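Progress report to the Agyeman Fund
Project: Linen and Room Renewal at Hastunine Guest House
Period covered: from the start of works to the end of November
Prepared by: Severyn Onyshchenko, house manager
Copy to: Erlinda Magbanua, grants officer

1. Where we are now

Dear Erlinda,

With this report I inform you about the second part of the work which the Fund is supporting at Hastunine. As you know from the first report, the house gives short stays to families who have a relative in the hospital in Todar. Most of them arrive tired and with very little luggage, and they stay between a few nights and several weeks. The grant was given to us so that we can renew the bedrooms on the upper floor, replace the old linen, and put the daily work of bed making and folding into a clear order.

The upper floor has 14 bedrooms. Ten of them are finished and in use. The remaining 4 are painted, but they wait for their beds, which the supplier Druvel has moved to a later delivery. I will write more on this in section 4. The linen is delivered in full except for one correction, and the new folding routine is used by all of the housekeeping staff.

In general I am satisfied with the period. Some things went slower than I had promised to you, and I prefer to tell this openly in the report.

2. The rooms

The painting was done one corridor side at a time, so that we never had to close the whole floor. All walls are now white. At the beginning we had discussed a warm yellow for the rooms on the north side, but the painter advised us that touching up is much easier when there is one color in the whole house, and we followed this advice. Already in October it was useful, when a suitcase left a long mark in one of the finished rooms and our own maintenance man could cover it in the same morning.

The floors were sanded only in the rooms where it was really necessary. In the first budget I had put sanding for all the rooms. After we lifted the old carpets we found that the boards in the south rooms are in good condition and need only oil. The money which was saved here we would like to move to curtains, and I ask for your agreement in section 6.

One item was not foreseen. In two rooms the window handles did not close properly, and the guests had complained about cold air at night. The handles were changed and the frames got new seals. The cost was covered by the house and is not charged to the grant.

3. Linen, beds and the folding routine

The order with Druvel included 393 pieces of linen in total: fitted sheets, flat sheets, pillowcases, duvet covers and the small dark blue pieces. Everything was washed before the first use. We learned from the washing that the new fabric comes out of the dryer with more wrinkles than the old one if it stays in the drum after the end of the program. Housekeeping now takes it out at once, or hangs it over the rail in the laundry when there is no time to fold.

Before the new linen came, every member of the staff folded in her own way. It does not sound like a serious problem, but in the cupboard it was one. The piles were of different widths, they fell over, and in the evening the person on duty had to open several pieces to find the right size. We agreed on one method for each type of piece, and we practiced it together during two afternoons. The larger pieces are folded by two people in the corridor. The smaller ones are folded by one person, on the bed, when the room is being prepared.

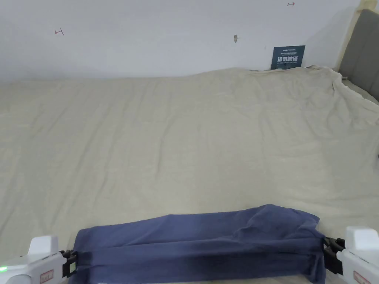

The folding of the dark blue pieces was the part of the routine that needed the most discussion. At first we wanted to fold them into squares, like the pillowcases, but squares slide from the shelf and they look too similar to other things in the pile. The staff then proposed a long flat band, and this is what we have now chosen. A navy blue band lying across a beige sheet is easy to recognize from the door of the room, also in weak light. The upper edge still comes out wavy and the fabric can puff up toward one end, so the written instruction now says to press the band with the flat hand along its whole length before it is picked up. We also wrote down that it should be held by both short ends when it is carried, because a band held in the middle opens again.

There was a second discussion about the order of work. Some of the staff prefer to make the sheet completely smooth first, and only then to fold anything on top of it. Others fold first and smooth the sheet at the end. I had no strong opinion. We tried both for two weeks, and the second way was chosen, for the simple reason that folding on the bed disturbs the sheet again and the smoothing must then be done twice. The instruction card now gives this order:

Open the window and take away the used linen.
Put on the clean sheet, corners first, without smoothing.
Fold the small pieces on the bed and lay them on the chair.
Smooth the sheet from the headboard toward the foot.
Tuck the side that stands against the wall.
Put on the duvet and pillows, then close the window.

The side against the wall stays the weak point in every room. The beds are heavy, and the staff cannot walk around them. The sheet collects there and near the headboard, and it takes patience to pull it flat. We considered turning the beds so that both long sides are free. In the bigger rooms this is possible, and we have done it in three of them. In the smaller rooms there would be no space left for the wardrobe door to open, so there the beds stay as they are.

The upholstered headboards were chosen after a suggestion from a guest, who wrote in our book that she reads in the evening while she waits for a telephone call and that the old metal frame hurt her back. I find they are a real improvement. They are gray, so they do not show dust too quickly, and housekeeping goes over them with the soft brush of the vacuum cleaner when the room changes guests.

4. Delays and difficulties

The main delay is with Druvel. The beds for the last rooms were promised for October. In the middle of that month we received a message that the headboard fabric was not in stock, and that we can either wait or take another color. I decided to wait. I think it is better for the house to have all beds the same, as parts can then be exchanged between the rooms. The new date is before the end of the winter, and I have asked for it in writing.

The second difficulty was with the sizes of the fitted sheets. A part of the delivery was sewn for a thinner mattress. These sheets can be put on, but the corner jumps off when a person sits on the edge of the bed. Druvel has accepted to exchange them without cost. Until then we use them only on the folding beds for children, where they fit well.

The third one is on our side. I had planned that the linen cupboard on the upper floor would be rebuilt before the delivery, and I ordered the carpenter too late. For nearly 4 weeks the new linen was standing in boxes in the office. Nothing was damaged, but the staff lost time with walking up and down, and I apologized to them for it.

5. Use of the house

In the period of this report, 121 families stayed with us. It is more than I expected with a part of the floor closed. It was possible only because the ground floor rooms were given for longer stays, and because two families agreed to change rooms in the middle of their visit, for which I am very grateful.

The comments in the guest book are mostly about the quiet and about the beds. One family asked for a thicker curtain, and another one for a small lamp that can be switched on without standing up. We have bought lamps for the finished rooms from our own budget. The old linen that was still in good condition was given to the animal shelter in Todar, and the very thin pieces we cut into cleaning cloths.

6. Requests to the Fund

I kindly ask for your decision on two points.

First, to allow us to use the saved money from floor sanding for lined curtains in all the upstairs bedrooms. I have one offer already, and a second one is expected. Both will be sent to you together.

Second, to extend the end of the project until the last beds are delivered and the rooms are opened. There is no additional cost connected with this extension — only the final payment to Druvel would be made later than it is written in the agreement.

7. Plan for the next period

The carpenter comes in the first half of December to finish the shelves in the linen cupboard. They will be made to the width of our folded sheets, with one narrow shelf at eye height for the blue bands. After this we will put labels with the sizes, in large letters.

In January we would like to repeat the folding practice for two new colleagues who start with us then. The instruction card will be printed again with small corrections, mostly in the language, as some sentences were not clear to everybody.

If you wish to visit the house before the final report, mornings after ten are the best time, when the rooms are being prepared and the staff can show you the work directly. The invoices and the list of linen are attached in the same order as in the budget.

With kind regards,
Severyn Onyshchenko
Hastunine Guest House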